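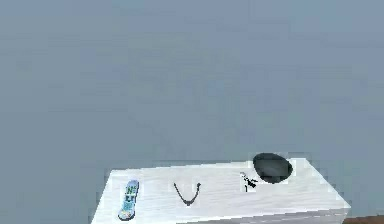 Every automation budget I have helped write started with the robot, and most of them ended there too, usually in month four, with a very nice arm bolted to a very nice bench and no money left for anything it was supposed to pick up. So start somewhere cheaper. Start with a tabletop in simulation. A white surface with a remote control, a thin dark chain, something that looks like a bunch of keys and one big black oval thing will tell you more about what to buy than a sales visit and a free pen. The chain alone can wreck a purchase order. Most of the grippers in your price range were designed by people who think the world is made of boxes, and a chain lying on a table is barely thicker than a line somebody drew there.

What follows is the planning routine I use for household-object projects: tidying, fetching, handing over, putting the thing back where the other thing was. It takes a small team a few weeks if they answer their email.

Before you start

You need a simulator (there are decent free ones), one ordinary desktop computer with a graphics card you won't be embarrassed by, and a spreadsheet. You also need somebody who can say no to you about money. Mine is Orsolya Deák, who has run purchasing at Stenness for as long as I've been sending her forms, and who once returned a quote to me with the single word "why" written next to all 24 lines.

Step 1. Write the object list first

Forget the arm. List what has to be handled. We started with 233 objects, a number that came out of a meeting where everyone was feeling generous. Sort them by how they behave when you grab them:

Rigid and chunky: balls, mugs, small boxes
Rigid and flat: remotes, phones, cards
Floppy or thin: chains, cords, cloth
Open and hollow: bowls, dishes, cups
Shiny, clear or very dark: your depth camera's enemies list

An object can sit in more than one group. A glossy black bowl is in two and will be a nuisance in both.

Now cut the list. We took ours down to 24 by asking which objects the first year's work would fail without. There was some grief over the whisk.

Step 2. Put the objects in a simulated room

Build a plain room and scatter the short list over the furniture. Keep it ugly. Low resolution is fine for this stage, and a beautiful render is how a two-day job turns into a hobby. You're after three things: how high the surfaces are, how far back the objects sit, and what's in the way.

Pay attention to the back edges. People place things against walls, and an arm that can reach the middle of a table may have to do something undignified to get at the far corner. Write down the longest reach you need, then add a margin for the base not being parked perfectly, as it won't be.

Step 3. Vary the furniture before you fix the reach

One table gives you one answer, and it's the answer you were hoping for. Use at least two heights of furniture, and crowd one of them. Amândio Figueiredo, who builds our rooms, has a talent for tucking one object partly behind another so that every camera angle you've budgeted for misses it. I used to think this was spite. It saved us from buying a single fixed camera.

Look at the low, busy surfaces from across the room as well as close up. If the robot has to find the target before it drives over, your camera budget just changed, and so did the question of whether the base needs wheels.

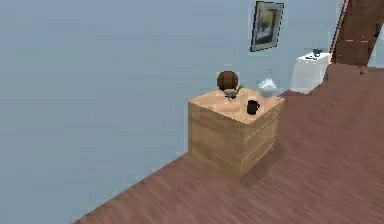

Step 4. Price the gripper, then the arm

Do it in this order. The gripper decides the payload left over, and the payload decides the arm. For our short list we got quotes from Drolar and Itenent. Drolar's gripper was cheaper and could manage anything you'd happily throw to a friend. Itenent's had narrower fingertips and a price that made Orsolya take her glasses off.

We bought the Drolar and a set of swappable thin fingertips. Ask about fingertips early. They are sold as accessories, in the same spirit that printers are sold with ink.

Step 5. Budget the boring half

Take the price of the arm and gripper and write it at the top of a page. Under it, list everything else:

Mount or mobile base
Cameras, brackets and the cables that are always one meter short
Emergency stop and whatever guarding your safety person asks for
Spare fingertips, two sets
Real copies of the short-list objects, with replacements for the breakable ones
Compute
Staff time to set it up, which everybody leaves at zero

If the lower list comes to less than the top line, go back and look for what you left out. I've had to go back every time.

Step 6. Ask for lead times in writing

Tiwari quoted us 6 weeks on the mobile base, over the phone, in a warm and confident voice. It arrived after 7 more. Get the date on paper and plan the simulation work to fill the gap, so that you have results to show while the hardware is enjoying its time in customs.

If your budget year closes in December, have orders out by November at the latest. Finance departments can close a ledger faster than any robot can close a gripper.

Step 7. Run the go/no-go

Before signing, load the exact arm and gripper you plan to buy into the simulated rooms and try every object on the short list from several base positions. Record three results for each: reached, grasped, placed. Agree on the pass mark beforehand, with the person who says no in the room.

Objects that fail go on a second list with a price next to each one, meaning what it would cost to make it work. Some will be a fingertip. Some will be a second camera. Chains, in our case, went to the bottom of the page with a question mark, and are still there. Orsolya has asked me to stop sending her forms about them until the next budget year.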